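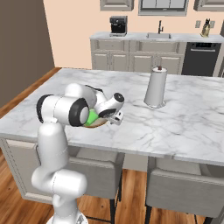
The two-finger Clundberg over the brown bowl, in the marble kitchen.

Gripper Trials in the Simulated Kitchen
Posted 29/11/2020 by Kuo-hua Chow

Hello and welcome back to the gallery! Several of you wrote after the spring update to ask what we had been doing with the new hands, and I kept promising a page and then running one more batch before I wrote it. So I have finally sat down with a pot of tea and my notebook. It is a short gallery and a long letter, I'm afraid, but those of you who have been reading since March will be used to that from me.

The work is a comparison of grippers on the Ornov arm, all of it done in simulation, in a home kitchen that Yao-tsung Siu put together for us. We tried three hands. The Clundberg is a plain parallel gripper with two short fingers and soft dark pads. The Hinditz is also a two-finger hand, but the fingers are longer and have an extra joint, so they curl a little as they close. The third we call the Man hand, after the project it was drawn up for, and it has three fingers and far too many settings. Each one was put on the same arm and asked to do the same chores with the same controller, and I wrote down how it went.

About the kitchen
I am very fond of this kitchen. Yao-tsung started with a bare table on a gray floor, which is how most of these comparisons are done, and the results were tidy and told us very little. Then he gave us a proper room, with a marble island and a pair of stools pushed in under it, the paper towels standing on the counter, a coffee machine and a sink along the back wall. The back wall is peach! I asked for white and was overruled, and I have come around completely.

The room matters more than you might think. On a bare table a gripper can come in from any side it likes. Here the arm stands at the near edge of the island and has to reach in over the counter, and anything tall on the marble becomes something to plan around. The paper towel holder has taught me more about wrist clearance than any manual I have read. I also like the gray veins in the stone, which gave our camera settings a good workout, but I will get to the cameras further down.

About the bowl
Most of my favorite runs are bowl runs. The chore sounds like nothing much – there is a green object in a shallow brown bowl, and the hand should take it out without dragging the bowl along. A person does this a dozen times a day while talking on the phone. For a gripper it is a lovely little test, as the rim gets in the way just where you want to put your fingers, and the sides slope, so whatever you nudge tends to roll back to the middle and sit there looking pleased with itself.

The Clundberg did best at this, and I did not expect that. Its short fingers have to be brought in nearly straight down and quite close to the rim, and if the approach is off to one side it will bump the bowl and send it sliding. But when the approach is good the grasp is good, and the pads hold without any fuss. I had pictured the longer Hinditz fingers winning easily. They do reach the bottom of the bowl with room to spare, but the curl at the end of the close pushes the object up and away about as often as it gathers it in. Yao-tsung believes a slower close would cure that. He may well be right, and it is on the list.

The Man hand is another matter. With three fingers around something round it is wonderfully steady, and I could watch it lift all afternoon. Getting three fingers down inside a bowl is where the trouble starts. We spent a great deal of time on finger spacing alone, and in the end I settled on one narrow setting and left it there so that the comparison would be fair to the other two.

A few words on the numbers
I know some of you come only for the numbers, so have them with my blessing. Over the whole autumn we logged 3,017 runs across all the hands and all the chores. Of those, 166 were thrown out for reasons that had nothing to do with gripping (mostly a wrong starting pose that I typed in myself, and I would like to apologize to the computer). There were 6 chores in the set, and the bowl was the one where the three hands differed most. The full tables will go up with the written report, when Yao-tsung has finished checking my arithmetic.

Please don't read the runs as a promise of how any of these hands would behave on a real counter. Contact in simulation is a polite cousin of contact in the world. Friction in particular is a number that we pick, and I changed it twice before I was happy. What I do trust is the order of things under equal treatment – same arm, same room, same controller – and the kinds of mistakes each hand likes to make.

On cameras
We tried 4 camera positions before choosing the ones we kept. I started with a high one looking across the island from the robot's side, and it is very good for judging height over the counter. Its weakness is that the elbow of the arm gets between you and the work. You can see that easily enough at the top of this page, where the joint hides part of the bowl and most of what is in it. For someone writing captions that is a small nuisance, and for a controller that depends on seeing the object it is a much larger one.

So we added a wrist view, and the bowl results improved for every hand. The Hinditz gained the most, I think because its fingers are long enough to leave a clear gap to look through. With the Clundberg the fingers are close to the lens and there is less to see in the last moment before contact, but by then it is generally in the right place anyway. The remaining views were a side camera, which I liked very much for checking the fingertips against the rim, and an overhead one, which I dropped when I noticed I never opened its recordings.

On the controller
The controller is the same one we used in spring, with a gentler final approach. The arm now comes to a stop just above its target, waits a moment, and then goes down. The pause costs time on every run and I grumbled about it for a week. It also made the three hands much easier to compare, as they all begin the last few inches from rest, and I no longer had to wonder whether a bumped bowl was the fault of the fingers or of the arm hurrying.

If you are setting up something similar, my one piece of advice is to settle the approach before you compare anything. I did it the other way around and had to repeat a whole batch, with the Hinditz coming out far worse the first time than it deserved. My apologies to the Hinditz as well.

What comes next
Yao-tsung wants to move the bowl closer to the paper towels and see which hand complains first. I would like to try some softer pads on the Clundberg and the slower close on the Hinditz, and I have half a mind to give the Man hand a chore with a mug, where I suspect it will be much happier. There has also been talk of using the back counter by the sink, but that would mean standing the arm somewhere else, and I am not ready to give up my island yet.

Do write if you have tried any of these hands on bowls of your own, simulated or otherwise. I read everything, even if the answers are slow in coming, and I would dearly love to hear from anyone who has made the curling fingers behave in a shallow dish.

Warm wishes from both of us,
Kuo-hua

Gallery: Gripper Trials
Arm: Ornov
Hands: Clundberg, Hinditz, Man
Kitchen model: Yao-tsung Siu
Text and captions: Kuo-hua Chow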